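Clearing and Setting a Single Tray Place
Project report, Siyabonga Radebe, Trinness workshop course

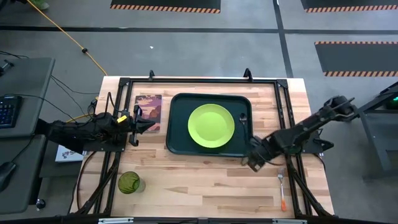
1. Purpose
The project compared two orders of work for setting one place on a tray. The items were a round plate, a spoon, a fork, a drinking glass and a small book. Order A starts with the plate. Order B starts with the cutlery.

2. Method
Each order began with the tray on the table and ended when every item was on it. A trial was void if an item touched the floor. We logged 177 trials in January, of which 143 were valid.

3. Results
Order A was faster in both sessions. With the plate centered first, the spoon went to its right without a second adjustment. The glass caused most of the void trials. The book was moved last in both orders and had little effect on the times.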